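Wanda Obi on patience, poles and a horse called Fandurik

Riders who train at Plattner tend to talk about Wanda Obi in the same breath as their first clear round, so I was delighted when she agreed to a long chat between lessons in June.

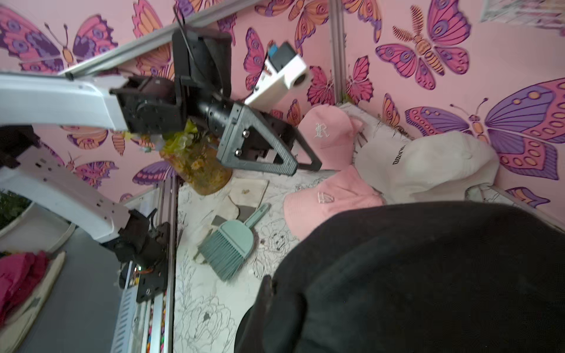 Starting out on other people's ponies

Wanda didn't own a horse until she was well into her career. "I rode whatever was put in front of me," she says, laughing. "Naughty ones, mostly! I fell off a grey mare called Vasuslow so often that I knew every inch of that arena."

It was Vasuslow, though, who taught her to sit quietly before a fence and wait for the stride to come. She still starts every new pupil with 7 weeks of polework before anything leaves the ground, and she's lovely to listen to on the subject. "People want height. I want them to feel the canter first. Once they have that, a metre ten looks like nothing."

The Fandurik years

Then came Fandurik, a big bay gelding who arrived thin, cross and very green. They jumped their first course together at Fellar and finished 51st. Wanda remembers it fondly. "He looked at everything, the flags, the judge's box, a dog. But he never once stopped, and I thought, well, there's a heart in there."

Three seasons later they went back and won the same class, with her old pupil Xolani Chauke walking the course beside her.

Passing it on

Xolani now rides Fandurik at the smaller shows, and he's full of praise for them both. "Wanda will watch you do a bad turn four times and say nothing," he told me. "Then she gives you one word and it's fixed. On our last one it was 'elbows'."

Fandurik is semi-retired, and has opinions about it. He shouts when the lorry leaves without him, Wanda says, so most weeks they take him along for the ride.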